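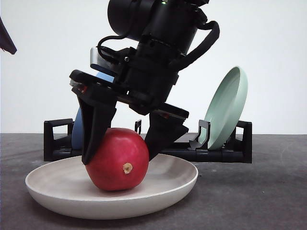
One reader wrote in to say that washing miniatures in hot water and bicarb before priming is the only way to get paint to stick, and that anyone who skips it deserves a flaky army. I have my doubts. I've primed 463 figures over the years and washed perhaps half of them, and I couldn't pick out the washed ones now if you paid me.

Resin is another matter. The Kiani resin sets come out of the bag greasy, and paint does slide off them. Use lukewarm water, a drop of washing-up liquid and an old toothbrush. Hot water bends spears. Bicarb does nothing I can detect except leave grit in the chainmail.

Stripping old paint

Every forum has its miracle bath. I tried 2 of them on a batch of second-hand Clovanitz pikemen. The pricey one, Jideck, took off the varnish and left the undercoat sitting there. The other was cheap pine disinfectant, which got most of it but stank out the kitchen until February. Test one figure first, whatever the label says. Wear gloves, and keep the tub well away from anything you eat off.

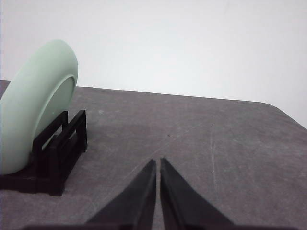 Metal figures can sit in the stuff for days. Plastic ones should be checked every few hours, as some go soft and stay soft. If a shoulder feels tacky under your thumb, rinse it and put up with the old paint.

Basing

I'm told you must buy proper basing sand. Mine is play sand, baked dry on an old tray and put through a tea strainer. White glue, slightly thinned, then leave it overnight. People who say an hour is enough have never picked up a movement tray.

Storage

Magnetic sheet in a biscuit tin beats foam for anything with a pike. The glued-on sort does let go in a warm loft, though, so I add a dab of superglue at each corner. The Wedton cases look smart and I still wouldn't trust the catches on a train.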